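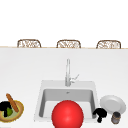 Según Karim Semaan, la demo gratuita de Cisham ya está lista para subirla en abril: «los puzles salen solos, yo no tocaría nada». Yo tocaría bastante.

**Cuaderno, abril, 16:40. Puzles de mosaico, versión de descarga**

He jugado 79 tableros seguidos del generador de Bamov. Se resuelven todos, vale. Pero resolverse no es lo mismo que dar juego: en muchos la primera ficha obliga todas las demás y acabas pinchando por inercia.

- Tablero 137: dos soluciones válidas, el juego solo acepta una. Marca error en la otra y te quita una vida.
- Las pistas gastan moneda aunque señalen una ficha ya colocada.
- Mundo 7, «Clernska»: la música se corta al volver del menú. Ya lo apunté la otra vez.

La curva de dificultad que enseña Stöckli en su gráfica no me la creo. Mide tiempo por tablero, y el tiempo sube también cuando el jugador se aburre y se va a por un café — yo mismo, sin ir más lejos.

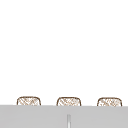 *Respaldos o cestas de mimbre, fila de tres.*

Pendiente: repetir la prueba con la semilla fija y con las pistas apagadas. Karim dice que el doble resultado del 137 es un caso raro. Puede, pero el validador se para en cuanto encuentra la primera solución, así que no sé de dónde saca lo de raro. Le he pedido el registro completo.

Hasta verlo, no firmo la subida.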